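Home About Build log FAQ Downloads Contact

Frequently asked questions: the bag job and the grip fault

Last updated Jun 23, 2025

I get a lot of email about the two-armed setup at Taltgate, and most of it asks about the same thing, so I've put the answers on one page. If yours isn't covered, write to me or to Dinesh Cassim and one of us will get back to you.

What is the bag job?

It's the task where the robot handles plastic shopping bags, stuffing them one inside another and dealing with the ones that hang on the wall. It sounds dull and I love it. Thin plastic is horrible stuff for a robot hand – it slides, it bunches up, it clings to the fingers, and it weighs next to nothing, so the hand gets very little to feel.

So what went wrong?

The right hand stopped letting go. We'd send the open command, the software would cheerfully report that the hand was open, and two of the fingers would stay curled round the plastic. Then the arm would set off for its next position with the bag still attached. The first few times we blamed the plastic (static, mostly) and carried on, and I'm a bit embarrassed by how long we did that.

Was anybody hurt?

No. Malsha Thambiah was standing at the stop button when the worst one happened and she pressed it straight away. The arm had dragged a bag sideways and pulled a hook off the wall, and that was the whole of the damage. I still count it as a safety matter, though. A hand that says it's open when it isn't could be holding something much nastier than a carrier bag.

What did the fault turn out to be?

Two things on top of each other, which is why it took us so long! One finger tendon had stretched, so that finger sat a little behind where the motor thought it was. On its own that would have been fairly easy to spot. But the hand controller, which we call Etari, was also set to give up waiting for a finger after 800 milliseconds and mark it as done. Slow finger plus impatient controller equals a hand that fibs.

Shafiq Patwary found the second part by going through the logs from run 305 line by line. I owe him a very large lunch.

What does the work look like now?

Much as it did before, only slower. The arms do the bundling close to the wall with both hands on the bag, and we're keeping the release step out of it until I'm happy.

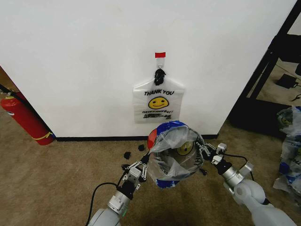
Both hands on a bundled bag, with another one hanging on its hook.

Have you fixed it?

Half of it. The tendon has been replaced and Etari now raises a fault if a finger hasn't arrived, so the arm stops where it is. I'd still like a proper sensor in each fingertip, and Rafsan Majumder is working on that for September. Please don't hold him to it, he has a day job.

How do I check my own hand for this?

Run 30 open and close cycles with a thin bag in the fingers and watch the fingers, not the screen. If one of them lags, even slightly, stop and look at the tendon before doing anything else. Keep your own hands well out of the way while it's powered. If something gets stuck, hit the stop, switch off at the supply and only then pull the plastic free.

Does this affect the older Tiritness hands?

I don't think so, as they use a rigid linkage and there's no tendon to stretch. The timeout setting is the same, mind you, so change that anyway. Yanti Pelupessy has put the new settings file on the Downloads page, along with a note on which version you need.

Can I come and see it running?

Yes, please do! Email first so that one of us can be on the stop button while you're there.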